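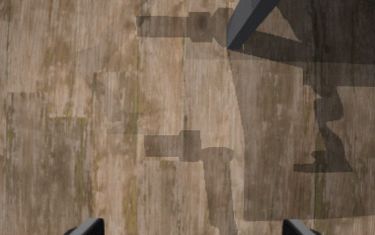
# Planning the second cell: a budget gallery

*November 21, 2022*

We've been laying out the second pick-and-place cell at Dindotness on screen before we spend a cent on hardware, and I have enjoyed every hour of it! The request goes to purchasing in February. Until then this page is where the layout work and the money notes live together, so the people at Trultevberg can follow along without asking me for the spreadsheet every week.

The render at the top goes with the bench and reach notes. The arm comes in from the far side, the gripper is open, and the planks between the fingers are clear. I love how much you can settle at this stage — mount position, bench depth, which side the operator walks up on — while changing your mind is still free.

## What the simulation is helping us decide

**Bench.** We're pricing a wooden top first. Our old cell sits on a steel table that cost more than its gripper did, and for light parts I can't see paying that again. If the wood moves too much over a season we'll bolt a plate on it and carry on.

**Lighting.** Look at how much of the right side is in the arm's shadow, and how the grain goes dark brown and gray there. Our parts are mostly brown card and dull plastic, so I've put 2 lamps on the list where the first draft had one. Cheap line, big difference (I hope!).

**Gripper.** Two fingers, nothing fancy. Gkikas quoted us a parallel gripper with 4 sets of spare fingertips included, and having spares on the shelf from day one makes me very happy. We wore through our first set in the old cell and then waited 15 days for replacements.

**Arm.** This is still open. The Pridum arm is the favorite for reach, and their loan period is long enough to run a proper week of parts through it. The other quote is lower but leaves out the mounting flange and the cable set, so please compare the full totals and not the front page.

## The money so far

- Gripper, fingertips, lamps and bench top together: $2,308
- Arm: waiting on the revised Pridum quote
- Guarding: we reuse the panels from the old cell, plus new hinges
- Shipping: not in any of the numbers yet, and I keep forgetting it, so it gets its own line
- Training: one day, on site, for whoever is on the cell that month

## Still to do before February

Measure the doorway at Trultevberg. The bench fits on paper, but I was working from an old floor plan and the door has been replaced.

Ask for the controller's power needs in writing. We have one free outlet on that wall and I'd love to know now if an electrician has to go in the budget.

Run the layout again with the lamps moved to the left and a bit higher. I'll put the new render on this page when it's ready, along with the updated total from Pridum. If you have a part you'd like tried in the simulation, send me the dimensions and the weight and I'll add it to the next run — odd shapes very welcome!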